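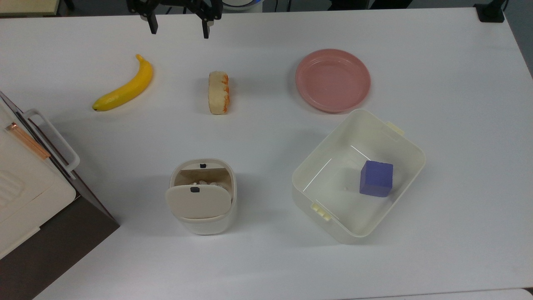 Ticket 400 – Couche « zones arides », atlas en ligne Ivero
Ouvert par : Sơn Cù
Assigné à : Attila Halász
Priorité : moyenne
État : résolu, à surveiller

Symptôme
Sur la fiche du plateau de Clornach, la superficie affichée passe à zéro dès que l'on active le découpage par bassin versant. Le contour reste correct. Les fiches voisines ne sont pas touchées, sauf celle de la dépression d'Urville, où la limite orientale est décalée de près de 23 km vers le désert.

Environnement
Serveur de tuiles de production, export du 4 mai 2025. Reproduit sur le serveur de test avec le même export.

Analyse
Le polygone de Clornach contient 87 sommets en double le long de la rive gauche du Từ. L'ancien import les fusionnait sans avertissement. Le nouveau rejette la géométrie et renvoie une surface nulle. Pour Urville, cause différente : la couche source est restée dans l'ancienne projection, l'en-tête indique la nouvelle.
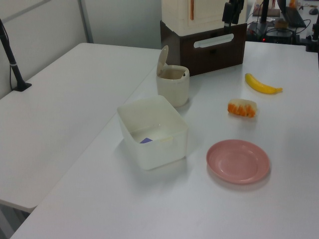
Actions effectuées
1. Nettoyage des sommets en double, tolérance fixée à 5 m.
2. Reprojection de la couche Urville à partir du fichier d'origine.
3. Correction de l'en-tête et régénération des tuiles, niveaux bas uniquement.
4. Purge du cache.

Commentaire – Sơn Cù
Superficie de Clornach de nouveau affichée, conforme à l'édition papier. Urville est bien calée sur le lit du Từ. En revanche, le nom du fleuve perd ses diacritiques dans la légende imprimable.

Commentaire – Attila Halász
Police de substitution absente du module d'impression, ajoutée. Les niveaux de zoom élevés seront régénérés avec la mise à jour de novembre – d'ici là, un léger escalier reste visible sur la limite nord. Ne pas rouvrir pour ce point.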